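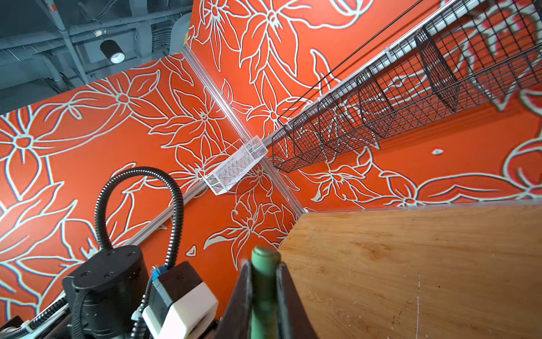
브래드포드법으로 단백질을 정량할 때 표준곡선은 매번 새로 그려야 하나요?

측정할 때마다 새로 그립니다. 시료와 같은 플레이트에 표준 단백질을 같이 올리고, 그날 나온 곡선으로만 그날 시료를 계산해요.

홈 | 실험 노트 | 프로토콜 | 계산 시트 | 문의
Flellum > 프로토콜 > 단백질 > 브래드포드 정량 (96웰)
공유 40 · 댓글 116

안녕하세요! 오늘은 세포 용해액 단백질 정량을 정리해 보려고 해요. 웨스턴 블롯을 처음 배울 때 다들 항체랑 트랜스퍼 얘기만 하는데, 제 블롯이 들쭉날쭉했던 건 대부분 이 단계 탓이었거든요(액틴 밴드가 계단처럼 내려가는 그 그림, 저도 많이 뽑아 봤어요). 96웰 플레이트 기준이고, 큐벳으로 하시는 분은 부피만 키우시면 됩니다.

준비물

- 브래드포드 시약. 저는 Kaso 바로 쓰는 제형을 써요. 희석해서 쓰는 농축 제형도 있으니 병 라벨부터 보세요.
- BSA 표준액 2 mg/mL
- 바닥이 평평하고 투명한 96웰 플레이트
- 시료를 녹인 것과 똑같은 용해 완충액
- 595 nm를 읽을 수 있는 플레이트 리더. 우리 방에는 Sternanow 구형 모델이 있어요. 뚜껑 닫는 소리가 좀 요란하지만 잘 읽습니다.
- 멀티채널 피펫(없으면 손이 좀 바빠질 뿐, 못 하는 건 아니에요)

시작하기 전에 완충액부터 확인

브래드포드 시약은 쿠마시 염료가 단백질에 붙으면서 색이 갈색에서 파란색으로 바뀌는 원리예요. 염료는 주로 아르기닌 같은 염기성 잔기에 붙고요. 그런데 계면활성제에도 반응해 버려서, SDS가 든 완충액을 그대로 넣으면 단백질이 없는 웰까지 파래져요. 저는 Shetty 용해 완충액을 쓰는데 계면활성제가 순한 편이라 여섯 배만 희석하면 블랭크가 얌전합니다. RIPA를 쓰신다면 희석을 더 하시거나 BCA법으로 가시는 게 마음 편해요. 반대로 DTT나 머캅토에탄올이 들어 있으면 일반 BCA 쪽이 말썽이니까, 내 튜브에 뭐가 들었는지 먼저 적어 놓고 고르세요.

1단계. 시약 꺼내기

시약을 냉장고에서 꺼내 실온에 둡니다. 저는 출근하자마자 꺼내 놓고 원심분리 돌리는 동안 잊어버려요. 쓰기 직전에 병을 천천히 몇 번 뒤집어 섞는데, 흔들면 안 돼요! 거품이 생기면 웰까지 따라 들어와서 나중에 값이 튑니다.

2단계. 표준액 만들기

BSA를 0, 125, 250, 500, 750, 1000 µg/mL로 희석해서 튜브 6개를 만듭니다. 희석액은 시료 희석에 쓸 용액과 똑같은 걸로 맞춰 주세요. 저는 용해 완충액을 PBS로 여섯 배 희석한 걸 넉넉히 만들어서 표준액에 쓰고, 시료 원액은 PBS로 여섯 배 희석해요. 그러면 양쪽의 계면활성제 농도가 같아지죠. 예전에 물로 표준액을 만들고 시료만 완충액에 둔 적이 있는데 전부 실제보다 높게 나와서, 한 주치 로딩을 다시 계산했어요.

연속 희석은 앞 튜브의 실수가 뒤로 계속 넘어가잖아요. 그래서 저는 2 mg/mL 원액에서 하나씩 따로 희석합니다. 시간은 조금 더 걸려요.

3단계. 시료 희석

원심분리한 상층액을 얼음 위에 두고, 새 튜브에 시료 5 µL와 PBS 25 µL를 섞습니다. 끈적하면 DNA가 덜 잘린 거라 피펫에 제대로 안 빨려 올라와요. 그럴 땐 짧게 초음파 처리하고 한 번 더 돌린 다음 진행하세요. 농도가 감이 안 오는 시료라면 더 진하게 희석한 튜브도 하나 곁들이면 좋고요... 아, 더 진하게가 아니라 더 묽게요. 이 글 처음 올렸을 때 댓글에서 지적해 주신 분 감사합니다.

4단계. 플레이트에 올리기

웰마다 표준액이나 시료를 5 µL씩, 세 번 반복으로 넣어요. 팁 끝을 웰 바닥 모서리에 살짝 대고 밀어내면 방울이 벽에 매달리지 않습니다. 배치표는 미리 종이에 그려 두세요. 웰이 다 투명해서 중간에 전화라도 받으면 어디까지 넣었는지 정말 모르겠더라고요!

다 넣었으면 멀티채널로 시약을 250 µL씩 넣습니다. 피펫은 첫 번째 멈춤까지만 누르세요. 끝까지 누르면 거품이 생겨요. 거품이 보이면 깨끗한 주사침 끝으로 톡 터뜨리면 되는데, 웰마다 바늘을 바꾸거나 닦아 가면서 하세요.

5단계. 기다렸다가 읽기

플레이트를 리더 안에서 30초 흔들고 실온에서 10분 둡니다. 그다음 595 nm에서 읽어요. 한 시간이 넘어가면 염료와 단백질이 엉겨서 가라앉기 시작하니까, 점심 먹고 와서 읽자는 생각은 접어 두시고요. 저는 10분 타이머를 걸어 놓고 그사이에 젤 통을 씻습니다.

6단계. 계산

블랭크 평균을 모든 값에서 뺀 다음, x축에 농도, y축에 흡광도를 놓고 곡선을 그려요. 브래드포드는 농도가 올라가면 곡선이 살짝 눕습니다. 직선으로 억지로 맞추면 양 끝이 틀어지니 저는 2차식으로 맞춰요. Flellum 계산 시트 메뉴에 있는 파일도 2차식으로 되어 있고, 흡광도만 붙여 넣으면 됩니다.

제 시료 하나로 해 볼게요. 곡선에서 읽은 값이 545 µg/mL였어요. 여섯 배 희석했으니까 원액은

545 × 6 = 3270 µg/mL, 그러니까 3.27 µg/µL

레인당 40 µg을 올리고 싶으면

40 ÷ 3.27 = 12.2 µL

여기에 샘플 버퍼를 더하고, 나머지 시료는 용해 완충액으로 총부피를 똑같이 맞춥니다. 총부피가 레인마다 다르면 밴드 폭이 달라져서 나중에 비교하기가 애매해져요.

값이 이상할 때

세 웰 중 하나만 튄다면 거품이나 피펫팅 문제일 가능성이 커요. 플레이트를 옆에서 한번 들여다보세요. 거품이 있으면 터뜨리고 바로 다시 읽으면 됩니다.

블랭크가 벌써 파랗다면 계면활성제를 의심하세요. 용해 완충액만 넣은 웰과 물만 넣은 웰을 나란히 만들어 보면 금방 티가 나요.

시료가 가장 진한 표준액보다 높게 나왔다면 곡선을 늘려서 읽지 말고 더 희석해서 다시 재세요. 귀찮죠, 저도 알아요. 그래도 그 구간은 곡선이 누워 있어서 흡광도가 조금만 달라도 농도가 확 바뀝니다.

반대로 너무 낮게 나오면 희석 배수를 줄이되, 표준액 쪽 완충액 조성도 같이 바꿔 주세요. 이걸 빼먹는 분이 꽤 많아요.

콜라겐처럼 조성이 유별난 단백질은 BSA 기준으로 재면 실제와 차이가 크게 날 수 있어요. 정제 단백질을 다루신다면 280 nm 흡광도도 같이 재 보시길 권해요.

뒷정리

시약에는 인산과 메탄올이 들어 있어서 싱크대에 버리지 않고 지정된 폐액통에 모읍니다. 장갑은 꼭 끼시고요, 손에 묻으면 파란 얼룩이 며칠 가요. 큐벳에 남은 파란색은 메탄올로 헹구면 잘 지워지고, 석영 큐벳은 염료가 더 잘 달라붙으니 되도록 일회용 플라스틱을 쓰세요.

남은 용해액은 한 번 쓸 만큼씩 나눠서 영하 80도에 넣고, 튜브 뚜껑에 농도를 적어 둡니다. 저는 옆면에도 한 번 더 적어요. 뚜껑 글씨는 서리에 잘 지워지거든요.

다음 글에서는 이 시료로 젤을 내리는 과정을 쓸 예정이에요. 완충액 조성이 헷갈리시면 댓글에 성분표를 그대로 적어 주세요, 같이 봐 드릴게요!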